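The Back Bedroom at Leka
Posted by Tuva Boström

Welcome back to the bedroom pages, and thank you for all the kind notes about the linen shelf (I do read every one!). Now we've reached the room I love best, the one with the rounded wooden headboard and all that daylight, and bed-making morning is my favorite time to be in it. 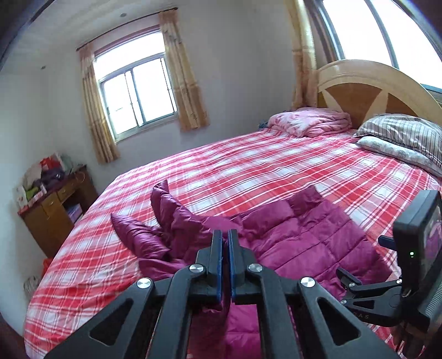
I always start with the comforter, and I like to give it a good shake by the corners before folding it in thirds – it's a puffy thing and needs some persuading. The plaid sheet gets pulled smooth next, then the pillows, with the striped one on top. The floral blanket stays folded until November, when the nights at Leka turn properly cold.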